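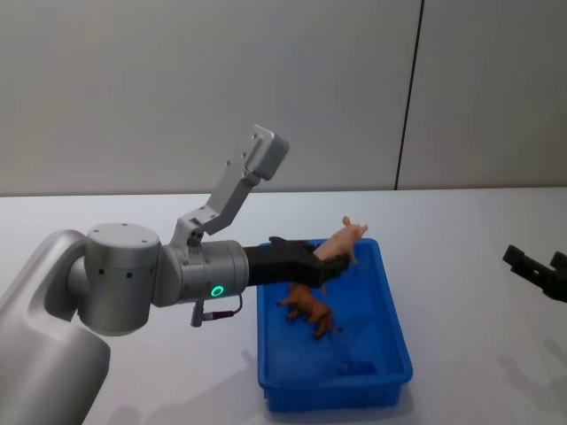
Mulugeta Habte wrote after the last release that the door column was the only thing he couldn't use, as it was blank for half the units he cared about and the README didn't say why. The door column now has its own section, further down.

Selo: Medication Refrigerator Excursion Records

Selo is a table of temperature excursions in medication refrigerators at two hospitals, Justthorpe and Kumunton. An excursion is any period in which the logged temperature in a refrigerator left the range set for that unit. There is one row per excursion. The release has 2187 rows from 200 refrigerators.

The raw temperature traces are not included. If you need minute-by-minute data, this is the wrong dataset.

Files

excursions.csv — the main table, one row per excursion
units.csv — one row per refrigerator, joined on unit_id
reasons.csv — the list of reason codes with a short text for each
CHANGES.txt — what changed between releases

All files are UTF-8 with a header row. Missing values are empty fields, never zero and never "NA".

Columns in excursions.csv

excursion_id: unique, stable between releases. Deleted rows are not renumbered.
unit_id: the refrigerator. Matches units.csv.
start_local, end_local: local wall-clock time at the hospital.
start_utc, end_utc: the same moments in UTC. Use these for durations.
direction: high or low.
peak_c: the most extreme reading in the excursion, in degrees Celsius.
door: open, closed or empty. See below.
ack_minutes: minutes from the alarm to the first acknowledgment by staff. Empty if it was never acknowledged.
reason_code: picked by staff from a fixed list at the time of review.
stock_action: kept, moved, quarantined or discarded.

Columns in units.csv

unit_id, site, area_type, low_limit_c, high_limit_c, probe_type, has_door_sensor.

The area_type field is one of pharmacy, ward, operating room, clinic or other. Ward names were taken out, along with asset tags and serial numbers. A few wards changed use during the logging period and are coded by what they were at the start.

How the data were collected

Each refrigerator has a Yorath logger with one probe. The logger sends a reading at a fixed interval to a server in the pharmacy department, and the server opens an excursion when a reading falls outside the limits. It closes the excursion at the first reading back inside them. A unit that hovers at its upper limit can therefore produce a string of short excursions. We did not merge these. If you want them merged, group by unit_id and join rows separated by less than whatever gap suits your work.

Kumunton uses buffered probes, which sit in a small bottle of liquid and respond slowly. Justthorpe used bare air probes until March and then switched. The probe_type field gives the probe in place at the end of logging, so for Justthorpe units it is wrong for earlier rows. Air probes pick up every long door opening. Do not compare excursion counts between the sites without dealing with this.

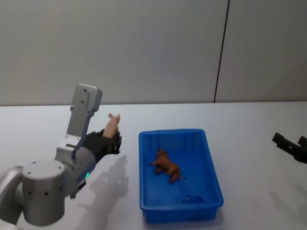 One ward pharmacist who looked over the draft said the reason codes would mislead anyone who hadn't worked a night shift, as staff tend to pick "door left open" when they don't know what happened and want to clear the screen. We agree with her. That code is the first on the list and the most used at both sites. Treat it as "door left open or unknown" unless the door column backs it up.

The door column

Door sensors were fitted only to units bought under the newer supply contract. Older units have no sensor, and for them the field is always empty. On units that do have one, the field is empty when the sensor was offline at the start of the excursion. To tell the two apart, check has_door_sensor in units.csv. The value records the state of the door at start_utc and nothing later, so a door that was opened partway through an excursion still shows as closed.

Known problems

The clock change produces a handful of rows in which end_local is earlier than start_local. The UTC columns are right.

Acknowledgment times at Kumunton include test presses made during logger checks. We removed the ones that fell inside a booked check and probably missed others.

A stock_action of "kept" means the pharmacist judged the stock fit to use. It covers a wide mix of drugs, and the table doesn't say which drugs were in the unit. It should not be read as evidence that any product tolerates a given temperature.

Units that were switched off for defrosting or moves show up as long high excursions. Most carry the reason code for planned work, but some carry none.

Suitable uses

The table was put together for work on alarm load: how often units alarm, at what hours, and how long alarms wait. It has also been used for staff teaching. It is too small and too uneven to train a failure predictor for a single unit, and it holds no maintenance history.

Privacy

There are no patient data in any file. Staff identifiers were dropped before export. Free-text comments were left out completely, as several of them named people.

Changes in this release

Door sensor flag added to units.csv. UTC columns added. Duplicate rows from a server restart at Justthorpe removed. Two units with swapped limits corrected, and their excursions recomputed from the raw traces.

Questions and corrections

Open an issue and give the excursion_id if your question is about a particular row. Corrections to reason codes need sign-off from the site concerned and go into the next release. Files last built Mon 6 April.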